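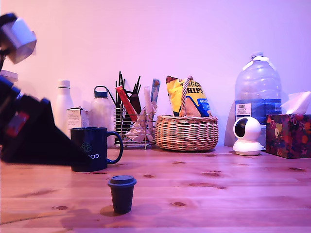

*Pine table with bottles, a small box and the navy mug. Wednesday, pink light.*

# Table Gallery: What We Drink From

Welcome to my small gallery page. My name is Faraji Koech and I live in Flidthorpe, at number 104, on the upper floor. I started this page in April, when I was cleaning the kitchen and found that I own many more bottles and mugs than I can use. My cousin Simiyu asked me to write down what I keep and what I give away, so that the family at home can follow. I write in English because the younger ones asked for it. Please excuse the mistakes.

The page grows slowly. I put a picture when I have one, and the notes under it I change when my opinion changes.

## The table

The table is light pine, with the grain going along it and many dark knots, more of them to the right. I like knots. My mother does not like them, she says a table with knots is a table that was sold too early. I bought it used from a family in Manelard, and they brought it up the stairs for me. I wanted to pay them something extra for this work but they accepted only tea.

Pine is soft and it takes every mark. When I write a letter without a magazine under the paper, I can read the letter on the table afterward. I oil it in spring and again before winter, with a cotton cloth, and I leave the windows open for the night. In the pink light the wood looks almost purple. By day it is an ordinary yellow.

## The tall white bottle

Insulated, matte, with a white screw cap. This kind of bottle I use for tea. I fill it before seven in the morning and I drink from it until lunch. The matte surface is pleasant in the hand, but it catches gray marks from keys and from the inside of a bag. I wash them off with baking soda and a wet sponge. Strong scrubbing I do not recommend, I made one older bottle shiny on one side in this way.

A few things I learned about tea in an insulated bottle:

- Take the leaves out before you close it. After three hours with the leaves it is bitter.
- Milk goes in the mug, never in the bottle. The smell stays for weeks.
- Rinse with hot water first, then pour the tea.
- Leave the cap off when the bottle is clean, also overnight.

My sister puts a slice of lemon inside. I tried it and I did not like the taste after the second hour, but she still does it and she is happy.

## The clear bottle with the blue cap

Plastic, see-through, dark blue cap with a loop for carrying. With a bottle like this I can see how much I drank, and this is the whole reason to have it. I try to drink 2 liters in a day. On working days I manage. On weekends I forget, and by the evening I have a headache and I know why.

The loop is good for walking. I put one finger through it and go down to the river and back, it is some 4000 steps by my phone. In the other direction, to the market, I have 3000, but that road goes uphill and I count it as equal.

Clear plastic becomes cloudy if you wash it too hot. I wash by hand, with warm water and a long brush. In the cap there is always a place where the brush cannot go, and for this I use an old toothbrush -- a soft one.

## The navy mug

I have a weakness for dark mugs. They do not show the coffee stain on the outside, and a navy mug looks clean even on a bad morning. The geometric sign in teal is quite faint on the dark blue and the white letters are easier to read. With printed mugs I am careful: no steel wool, no dishwasher. One of my favorites lost its picture completely after one year in the dishwasher, and now it is simply a blue mug where I keep pencils.

The handle is important for me. I have large hands, and many nice mugs have a handle for two fingers only. When I buy a mug I always lift it in the shop first. My wish is a curved handle with space for three fingers, and a bottom that is not too narrow, so that I do not turn it over with my sleeve.

Coffee in the mug, tea in the bottle. Simiyu does it the opposite way.

## The small cream box

Small cardboard boxes I cannot throw away. A cream one like this, with a flap on top, is good for tea bags, for batteries, for the little screws that are left after you put furniture together. I cut the tape with a knife and do not pull it, so the printed side stays nice. If the box had a label with an address, I cover the address with paper before I give the box to anybody.

My aunt used boxes of this size for seeds. She wrote the name of the plant on the inside of the flap, not outside, and I still do not know the reason.

## How I arrange things

Tall things go to the back, near the wall. Mugs stand closer to the front, where the hand goes first. It sounds simple, but for a long time I had the mugs behind the bottles and I knocked something over almost every week. Nothing stands at the very edge when my nephews are visiting.

The wall I leave plain. I had a calendar there from Lalteo, the tea shop on the corner, and it was a beautiful one, with a different leaf for each month. When the year was finished I took it down, and the room felt bigger, so I did not hang another.

## What goes and what stays

I gave away a glass bottle with a cork, two travel mugs that leaked, and a very large mug in the form of a pumpkin. The pumpkin went to my neighbor downstairs, who grows basil in it now. I keep one bottle for tea, one for water, and the mugs that I really use.

A teapot is still waiting for my decision. It has a chip on the lid, but it pours well -- better than the new one. If somebody in the family wants it, please write to me before the end of the month, and tell me also if you want the wool cover that belongs to it.

*Faraji Koech, Flidthorpe*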